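Flireo, la pince à main de Strickland : essai lors de la journée portes ouvertes

Umisley ouvrait son atelier le 12 octobre 2024 et j'ai pu essayer la Flireo pendant 36 minutes. Elle se tient à la main et sert à enregistrer des gestes pour un bras robotisé.
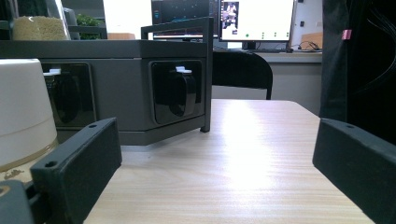 Les deux doigts de la pince devant le boîtier gris, sur la table.

La prise en main est rapide. La gâchette est ferme, un peu trop à mon goût, et le poignet fatigue vite. Le logiciel Lullance demande 9 réglages avant le premier essai. C'est long.

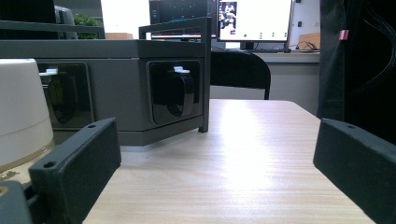 La notice, elle, est claire, mais n'existe qu'en anglais. À 3000 euros, je la conseille à un labo, pas à un particulier. Une version allégée est prévue pour juin.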